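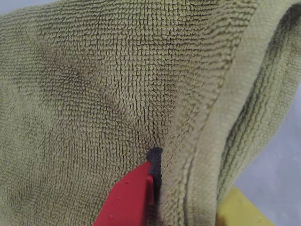
**Netley Craft Circle – Visits and Outings**

Our visit to the Hametti paper workshop, written up on 2020-06-28 for the members who could not come.

We were 9 in the minibus, with Lachlan Geddes driving, and we arrived a little before ten. The workshop is in a former dairy behind the railway line. There is no sign on the street side, so if you go by yourself, look for the green gate and ring twice. The bell is weak and the people inside have machines running.

Hametti makes decorated paper for covering things: boxes, drawer fronts, lampshades, the inside of suitcases. I knew their sheets only from the shop, where they are rolled in a tube and you cannot see how the colour goes to the edge. In the workshop they hang over wooden rails, one beside the other, and I understood for the first time why the price is so different between the printed sheets and the paste papers. The printed ones come from a press in the front room. The paste papers are made by hand with a comb, and every sheet takes a person several minutes.

We were shown the paste method first. The paste is cooked from wheat starch the evening before and coloured in the morning. You brush it on the damp sheet, first along and then across, and after this you have not much time. The comb must go through in one movement. If you stop in the middle to think, the line gets a small knot, and it stays there. All of us made knots. Our teacher for the morning said that her own first sheets are still lining the kitchen cupboards at her mother's house.

Some notes that I wrote down for our own table at the club:

- Use a paper with long fibres. Copy paper becomes waves and tears at the corner.
- A comb can be cut from a plastic ice cream lid. Make the teeth unequal, it looks better.
- Dry the sheet slowly, then press it overnight under a board.
- Rub a very little beeswax over it when it is finished, with a soft cloth.

In the second room is the pattern library, and there I could have stayed the whole day. They have 1,342 patterns in flat drawers, each with a small card that gives the year and the colours. The oldest were bought from a bookbinder who closed his shop. One drawer is called Cabanatuan, after the town where the founder's wife was born, and it has leaf and rice plant patterns in a very dark blue. I bought two sheets from this series for the lid of my sewing box.

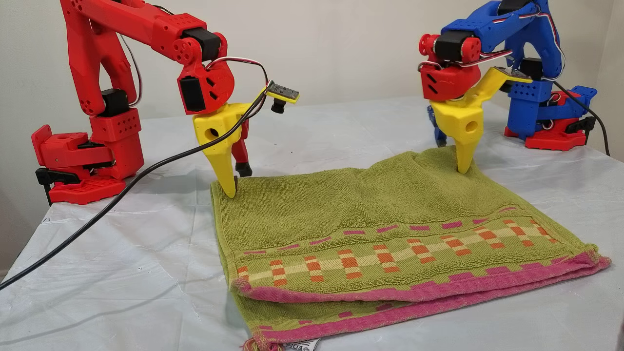

### Workshops & Demonstrations

After lunch (we had brought our own, and they gave us tea) there was a demonstration of covering a round box. This was the part which most of us had come for. The difficulty with a round box is the edge at the bottom, where the paper has to turn under. I always cut small triangles out. At Hametti they do not cut triangles, they only make straight cuts very near to each other and press them down with a bone folder, each one a little over the next. The result is flatter and you do not see any gap.

For the glue they use Stirelel, a white paste in a big tub. It stays open longer than the glue we have at the club, so you can lift the paper and move it when it sits crooked. I asked if it turns yellow with time and was shown a box which had stood in the window for years. It was faded, but not yellow. They will sell us a tub if we order before October.

We each covered one box. Mine has an air bubble beside the seam, and Lachlan's lid does not go on any more because he forgot to leave space for the thickness of the paper. He uses it now as a pen pot – the lid he has kept also, for screws.

The shop is small and takes only cards. Offcuts are sold by weight from a basket near the door, and these are very good value for bookmarks and gift tags. The full sheets are cheaper there than in town, but not by much.

Please bring a flat folder if you go. I had only a tube, and the paste papers do not like to be rolled when they are fresh. My two blue sheets are under the dictionary since we came home, and one corner still stands up.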